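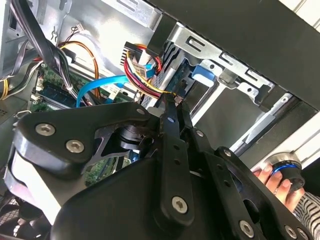

Brunet Refurbishing, Plultbridge shop
Minutes of the staff meeting on the bench arm, 5 May 2018
In the chair: Sandrine Jacquet. Minutes: Ludivine Besson.

1. Last minutes
Accepted with one fix. The line "staff welcomed the arm" now reads "staff were told about the arm." The writer of these minutes asked for the change.

2. Report on the drive work
Sandrine went over the plan again. The arm is to take over pulling and refitting hard drives in the desktop towers, starting with the Winus order, 200 machines, due in November. She said the work is dull and hard on the wrists and she would be glad to see it go.

Several people said the drives were never the slow part. A drive in a blue caddy comes out by hand in seconds. What eats the day is cables in the way, stuck latches, and towers that don't match the order sheet. The plan has no line for any of that. 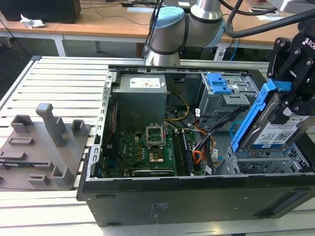
Item 2: hard drive in its caddy, held over the lower bay.

Sandrine said cable routing would be looked at. Asked by whom, she said by the bench staff. It was pointed out that this is new work for the bench staff and should be counted as such when hours are compared.

3. The Zalstead figures
The sales sheet from the Zalstead shop says 1130 drives moved in a month. It doesn't say how many people stood by while that happened, or how many towers had to be set straight by hand first. Ludivine asked for both numbers. Without them the meeting did not see how the sheet could be used to plan shifts here, and Sandrine agreed to leave it out of the shift plan for now.

4. Jobs and pay
Question from the floor: does anyone lose hours? Sandrine said no one is being let go "as part of this." Asked if someone might be let go as part of something else, she said she could only speak for what was in front of her. The meeting asked for that answer in writing.

Whoever minds the arm will get 15 hours of training. There is no change in pay grade attached. Two people said they would not put their names down until there is – watching a machine and answering for its mistakes is a different job from the one they were hired for. 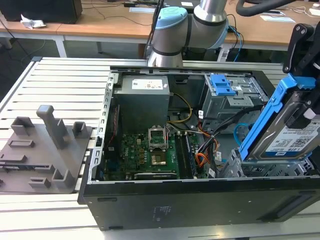
Item 5: 1.0TB drive at the gripper, label side showing.

5. Labels and damage
At present the person who handles a drive reads the label and signs for it. Under the plan no one signs, and it is not clear who checks the capacity against the order. Same question for a cracked caddy or a bent cage tab. Sandrine had assumed the arm's log would cover it. No one present had seen the log.

Agreed: a person signs for every drive until further notice.

6. Spending
A request for 2000 for more fixture plates was put off. The vote was not close.

7. To do
Sandrine: Zalstead staffing numbers; written answer on hours; a copy of the log.
Ludivine: time sheet with separate lines for drives, cables and latches.
Bench staff: fill it in, including time spent waiting on the arm.

Next meeting when the Zalstead numbers are in.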